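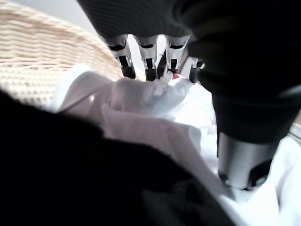 Mackenzie Robichaud wrote back before I'd even finished my tea, wanting to know if the pages were going missing from the issue itself or only from the reader, and whether I'd tried it on anything other than my tablet. Fair question! I hadn't, so I went and did that first and I'm writing it all up in one place, as I've been leaving bits of this all over the ticket.

Home | Library | My pull list | Help | Tickets | Log out

So, the problem again for anyone joining. I read comics through the Paltia app and I've got the whole of Tresa in my library, all 14 issues of the first run. Issues one to five read perfectly. Issue 6 opens fine, gets as far as the big double-page spread where she comes up through the floor of the lighthouse (gorgeous page, by the way, best colouring in the whole series) and then skips straight to the letters page. No fight, no reveal, no last panel. I honestly thought it was an arty choice for a minute. Then I started the next issue and everybody was talking about a brother I'd never met.

What I'd tried before opening the ticket:

Closed the app and opened it again. Same.
Deleted the download and fetched it a second time. Same.
Turned guided view off, so it shows whole pages instead of going panel by panel. This one did change something — the page slider at the bottom now says the issue is longer than what I can swipe through. If I drag the slider towards the end it bounces back to the spread.
Signed out and in again. Same, and it lost my place in three other series, thank you very much.

After Mackenzie's message I tried it in the browser on my old laptop. The pages are there! All of them, in order, brother and everything. I stopped myself reading on because I wanted to do it properly on the tablet with the good screen, but I did peek at the last panel and I regret nothing.
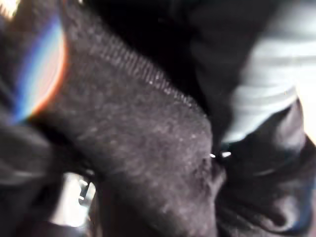

Then I put the issue on my phone, which has a much older version of the app that I never got round to updating, and it worked there as well. So the file on your side is fine and my account is fine, and it's something the newer app does when it hits that spread. I told Mackenzie this and got passed along to Marek Hubáček, who asked me to look for the same thing in other books with a double page in them.

That took me most of an evening, and I can't pretend I minded. Results:

Flernia, the hardcover collection: has loads of spreads, all fine, nothing skipped.
Tresa issue 9: one spread in the middle, fine.
Tresa issue 11: two spreads one straight after the other, and there it goes again. Shows the first, then jumps to the letters page.
Tresa issue 6: went back and checked in the browser, and yes, it's two spreads back to back. I'd only ever been seeing the first one.

I was very pleased with myself about that. Marek said it matched something they'd had from another reader, Leokadia Gajewski, who gets it with a completely different series, and he's joined our tickets together. Hello Leokadia, if you can see this! I'd love to know which series, mostly because I'm nosy and need something new to read.

He also asked whether the tablet was set to turn pages left to right or right to left. I'd had it on right to left for some manga over the summer and changed it back in June, or thought I had. The main setting says left to right. But there's a second one tucked away under each series, and for Tresa it was still on "use last choice". I set it to left to right by hand, deleted issue 6, downloaded it again and opened it from the cover.

It got past the first spread. It showed the second spread. But it showed the right-hand page before the left, so her speech balloon answers a question that hasn't been asked yet. Better than nothing, though I wouldn't want anyone reading it that way for the first time. The pages after it are all present and the right way round.

I tried the same thing on issue 11 and got the same result — both spreads there, second one flipped.

One last oddity. If I turn the tablet on its side before I reach the spread, the flip doesn't happen. If I turn it while I'm on the spread, it does, and turning it back doesn't mend it. I have to go back to the cover and start again. I did this enough times that I now know the first half of that issue off by heart, including the adverts.

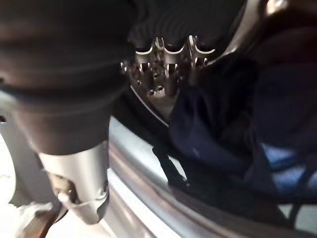 Status: Open, waiting on app team

Marek's latest is that they can make it happen on their own tablets now, which is a huge relief because I was beginning to think it was just me. He's given me a way round it until there's an update: set the direction under the series itself, hold the tablet sideways from the cover onwards, and leave guided view off. I've read issue 6 from start to finish like that and it was brilliant. The quiet page after the fight, where nobody speaks and you only see the lamp going round, is much stronger when you've had the proper run-up to it. I can see now why people go on about Tatiana Vaněk's lettering too, she barely puts a word down for pages and then that one tiny balloon does all the work.

Two things I'd still like answered please. Will the fix turn up as a normal app update or do I need to download the issues again afterwards? I've got the entire series saved for a train journey and the connection on that line is dreadful, so I'd want to do it at home. And can I get my bookmarks back in the three series that lost their place when I signed out? One of them is very long and I really don't fancy flicking through it to work out where I was.

I've left issue 11 on the tablet exactly as it is, in case Marek wants me to try anything else on it. Evenings are best for me.

Matúš Rusnák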